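Skotora moves creditor claims online from October

Creditors of companies in liquidation in Skotora will file their claims through a single online register from October, replacing the paper form that each liquidator has issued in its own version until now. The change covers voluntary and court-ordered windings up. It does not apply to personal bankruptcy, where the existing rules stay as they are.

Under the new practice direction, a liquidator must open the register within five working days of being appointed and send every known creditor a link and a reference number. Creditors then have 55 days to file. The old period was 29 days, and it ran from the date of the notice in the gazette, a date many small suppliers never saw.

A claim needs the amount owed, the date the debt arose and at least one supporting document, such as an invoice or a signed order. Secured creditors must also state the value they put on their security. Late claims can still be admitted, but only from money that has not yet been paid out, and the creditor will have to explain the delay in writing.

We use cookies to remember your reading preferences and to count visits to this newsletter. Accept all | Manage settings

Liquidators will have eight weeks after the filing period closes to accept or reject each claim. A rejection must give reasons, and the creditor can ask the court at Bosport to review it. There is no fee for the first review - a point the draft direction had left open.

Our restructuring team at Illés Tunon expects the longer filing period to push back first dividends in smaller cases. Liquidators may want to plan for that in their first report to creditors, and to check that their engagement terms allow for the cost of running the register.

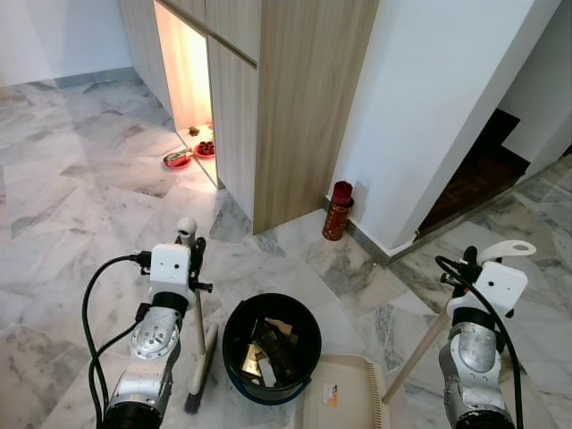

One reader who supplies several retail clients on credit wrote that the longer period was welcome but that the reference number worried her, as letters from liquidators often go to an old billing address. The direction does allow a creditor without a number to file by company name, and the liquidator must then match the claim by hand.

Cases opened before October stay on paper unless the liquidator chooses to move them across. Creditors in those cases do not need to file again.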